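Sorting and Storing Small Electrical Salvage: Workshop Notes
Trerdale Workshop Pages, storage section. Revised 8/28/23.

These notes cover parts small enough to lose in a drawer: solenoids, short cable leads, bare circuit boards, switches, small motors. They assume a flat table, shallow bins and one tray. Batteries and anything with a mains cord are outside the scope of this page.

Before sorting

Disconnect everything from power. Discharge large capacitors before a board goes on the table. Clear the surface and wipe it down. A plain, light or single-color top makes black wire and dark screws easier to find. Gloss is acceptable, but move the lamp to the side if glare hides small parts.

Handling parts with leads

Pick up a solenoid by the metal body. Do not lift it by the wires. On most small push-pull types the leads are thin and the joint where they leave the coil is the weakest point. Lay the part down with the plunger facing away from you and the connector facing toward you. Leads then lie in one direction and do not hook the part next to them.

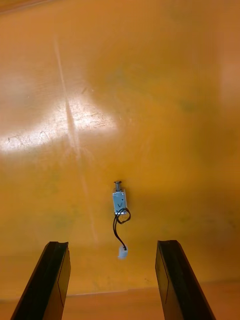
Leave the connector on unless it is cracked. A part with its original plug can be tested in a minute with a matching socket; a part with stripped ends needs clips, and the strands fray each time they are used. If the lead is longer than the part, coil it loosely and hold it with a paper band. Wire ties pulled tight will mark thin insulation.

Check the plunger by hand. It should travel the full stroke and, if a return spring is fitted, come back without sticking. Do not oil it. Oil collects dust inside the coil former.

Mark tested parts with one letter in permanent ink on a flat metal face. Keep a key to the letters on the inside of a cabinet door. Paper labels come off bare metal within a year in an unheated garage.

Table layout

Use four shallow bins and one metal tray. Place the bins in pairs at the left and right sides of the table, with the tray in the center. The tray holds unsorted stock. The bins receive sorted stock. Reach distance from the tray to each side is then nearly equal, and no part has to cross a filled bin.

Start with the bins empty. Parts left over from an earlier session are the usual source of mixed stock.

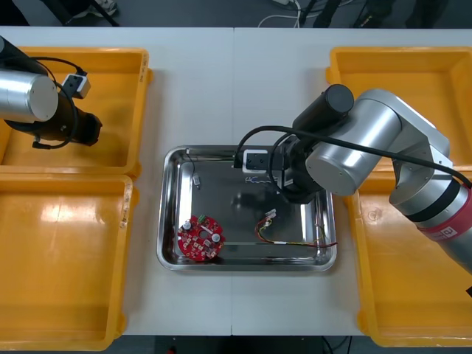
Two yellow bins on each side, stainless steel tray between them.

Suggested assignment:

Upper left: parts with leads
Lower left: bare boards
Upper right: switches and motors
Lower right: scrap and unknowns

The assignment can be changed, but keep it the same from one session to the next. Empty the scrap bin first when finished.

Stainless steel is preferred for the center tray. It rinses clean and does not hold solder dust. Plastic is preferred for the bins. A thick rolled rim is stiffer than a cut edge and gives a better grip when the bin is carried loaded.

Marking bins

Write on the rim or the side wall. Writing on the floor of a bin is covered as soon as the bin is used. Use a black permanent marker on yellow or white plastic and let it dry before handling. To remove old writing, use rubbing alcohol on a cotton rag, then wash with dish soap.

The Trerdale system is a shelf number followed by a bin number, for example 202-9. Any system will do if it is short and written the same way each time. 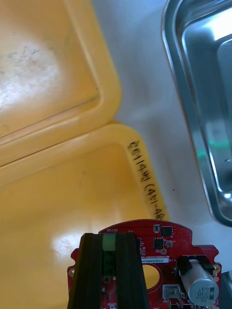

Marker on the bin rim. Red circuit board in the foreground, steel tray at upper right.

Bare boards

Hold boards by the edges or by the mounting tabs. Do not stack them directly on each other; solder points on one will scratch the next. Put a sheet of plain card between layers. Boards with large cutouts bend more easily than solid ones and should be laid flat. Use an antistatic bag for any board that is going to be used again.

Working order

Take one part from the tray at a time. Place it in its bin before picking up the next. Start with the parts that have leads. Once these are out of the tray, the remaining pieces separate without pulling.

Spread parts across the bin floor while there is room. When the floor is covered, stop and move the contents to closed storage.

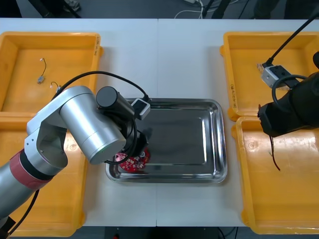
Upper-left tray with two small parts with thin wires.

Closed storage

Use lidded boxes with dividers. Store below 100°F and away from a water heater or washer. Add one silica gel packet per box and replace it each August. Copy the bin mark onto the lid and onto one end of the box.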